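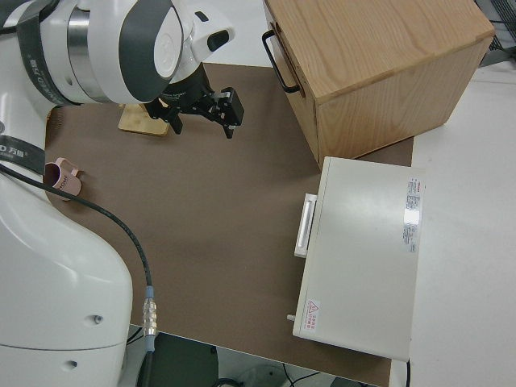

Okton Shared Workshop - Frequently Asked Questions

Who may work on the Zivuder build?
Any member who has completed the bench safety course. Applications are reviewed by the project lead, Behrouz Khosravi.

Where is the build located?
At the Surkthorpe workshop, Bench 7. Members must sign in at the front desk before powering on any equipment.

Why does the project use kitchen items?
The build is intended for household tasks, such as handling cups and opening drawers. Members may donate mugs, plates and small containers. Glassware is not accepted.
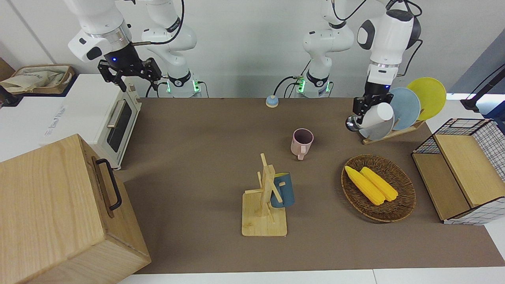

Donated items remain with the project until the end of May and may then be collected from the front desk.

May I run my own program on the arms?
Yes, in booked sessions of 15 minutes. New programs must first be run at reduced speed, with a second member at the stop button.

Is there a fee?
Bench time is included in membership. A replacement set of gripper fingers costs $156 - this is charged only in cases of misuse.

Where are the control files kept?
On the Azimi server, in the shared project folder. Please do not edit the calibration file without written approval.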